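Ticket 278: Second arm for the kitchen bench, purchase request
Queue: Equipment and Planning
Opened by: Ryszard Duda
Priority: Medium (was High until Finance found the ticket)
Status: Open

Original request

The kitchen bench has one arm. The kitchen bench has work for two. We would like a second Franka, same as the first, plus a mount, a spare gripper and whatever the cables cost. Dish loading and counter clearing currently take turns on the one arm, so whichever team booked second spends the morning improving its documentation. The documentation is now excellent.

Comment, Finance

Please attach a quote, a justification and a utilization figure. "It's always busy" was not accepted for the forklift and will not be accepted here.

Comment, R. Duda

Quote requested from Genditz. Justification is above. For utilization I pulled the booking calendar for May: 80 hours booked on the dishwasher task alone, and that leaves out the evenings, when people just walk in and use it.

Comment, Genditz sales desk (forwarded)

Happy to quote. Please confirm whether you need the controller, the mounting plate and the extended support plan, all listed separately.

Comment, R. Duda

Yes, we need the controller. I asked what an arm does without one and was told some customers already have a spare. I would like to meet these customers.

Comment, Facilities

Before anybody buys anything, where does it go? The first arm has the left side of the dishwasher. The counter on the right is where the test items live, along with what I take to be somebody's breakfast. If a second base goes on that counter, you lose the reach to the cups, and then you have two arms and nothing to pick up.

Also, the power strip on that wall is full. A new circuit needs a work order, and the work order needs a floor plan with the base marked on it. A photo with an arrow drawn on it is not a floor plan. (See ticket for the forklift.)

Comment, R. Duda

Options as I see them:

1. Bolt the second arm to the counter. Cheap, ruins the counter, see above.
2. Put it on a rolling cart from Turura. We can park it on either side and take it away when the first arm needs the space. The cart has to be locked and recalibrated every time it moves.
3. Lease for a year through Praltbridge and leave the bolting question to whoever sits here next year.

I prefer 2. Czarnecka in Planning prefers 3, on the grounds that a lease comes out of a different budget and that budget is not on fire.

Comment, Czarnecka

I said "has room in it." Please correct the ticket.

Comment, R. Duda

Corrected in spirit.

Comment, Finance

Is there a cheaper way to get the same result? For example, running the existing arm on a proper schedule.

Comment, R. Duda

We tried. There are 2 teams and each has a demo due. The schedule lasted until the first gripper fault, after which everything slid and both teams began booking under each other's names.

I did approve 1000 dollars from the small-items line for a spare set of fingers and a second emergency stop. That should cut the downtime. It does not grow another arm.

Update, 2022-06-24

Genditz quote is in and attached. Facilities has asked for the bench layout as it is during a normal run, so they can judge the clearance between the base, the dishwasher door when it's down, and the long counter. Please don't tidy up before measuring. A tidy bench has never once matched the one we work at.

Still waiting on:
- Floor plan with both cart positions (me)
- Circuit work order (Facilities, after the floor plan)
- Lease terms from Praltbridge (Czarnecka)
- A decision on which budget (Finance, after all of the above)

Bench during the cup task attached for Facilities. Cart would have to fit without blocking the dishwasher rack when it's pulled out.
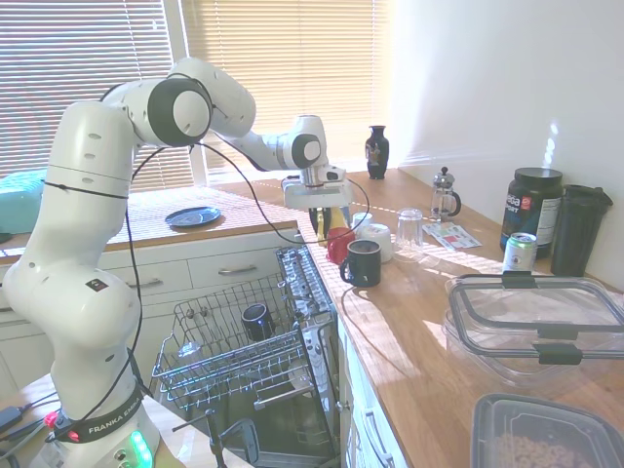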